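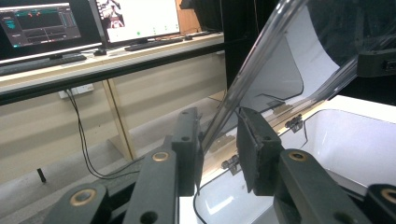 Why can you see through some plastics?

Look around your kitchen and you will find plastic of every sort. A milk bottle top might be solid blue. A drinks bottle is clear. Both are plastic, so why do they look so different?

What light does

Light travels in straight lines until something gets in its way. When it meets a brick, some of it bounces off and the rest is soaked up. When it meets a window, most of it goes straight through. We call glass transparent.

Clear plastic works in the same way. It is made of very long, thin chains of tiny parts called molecules. In many clear plastics the chains are tangled up like cooked spaghetti, and light can pass between them without being knocked off course.

In other plastics, some of the chains line up in little bundles. Light scatters when it hits the bundles, and the plastic looks cloudy or milky. The word for this is translucent.

Adding colour

Factories can mix colour into plastic while it is melted. A lot of colour makes it opaque, so no light gets through. A small amount gives a tint – you can still see through it, but things look darker.

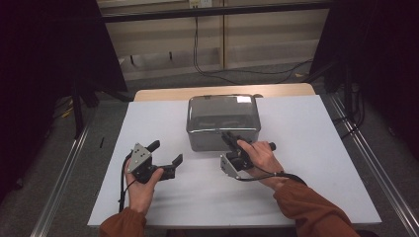 A see-through box with a smoky grey tint.

Try it yourself

You will need a torch, a sheet of white paper and 2 plastic tubs, one clear and one cloudy.

1. Make the room dark.
2. Hold the clear tub in front of the paper and shine the torch through it.
3. Do the same with the cloudy tub.

Which one makes the brighter patch? Does the edge of the patch look sharp or fuzzy? Draw what you see.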